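Gripper Arm Build: Frequently Asked Questions

Hollia Shared Workshop, bench arm project
Page kept by Filipa Barros. Last changed in January.

What is the project?
A small robot arm that picks up workshop objects and puts them down where it is told. It is built by members and lives on the long bench.

What does it cost to build?
Our parts came to $667. The servos took $400 of that. You can spend less if you already have a power supply.

Where is the camera?
On the wrist, looking down past the fingers. An overhead camera lost sight of small parts whenever the arm leaned over them.

Which objects do you practice on?
Things with hard, flat sides come first. An open padlock is a good second step, with the shackle standing up out of the way and the fingers closing on the two sides of the body.

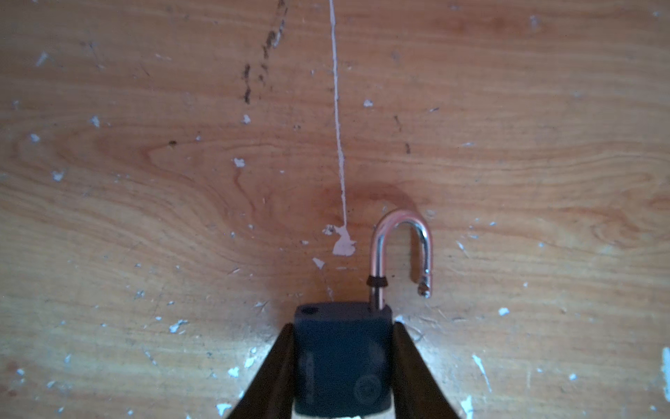

Lama Twal would start somewhere else. She wrote to the page that a new builder should spend the first evening on foam blocks, and that a heavy metal object teaches you more about your servos than about your code.

How hard should the fingers squeeze?
Start at 10 percent of the servo's torque limit and go up in small steps. We have never needed more than 30 percent. Above that the finger mounts flex.

Why are the fingertips blurry in the camera view?
They sit too close to the lens. Focus on the object instead.

Can I use the bench as it is?
Yes. Paint specks and wood grain are fine for manual driving. If you run the Montoya detection script, take your reference shot on the same surface.

Can I borrow the arm?
No, but you can book it in the evening. Ask Armindo Leitão for a slot and bring your own laptop.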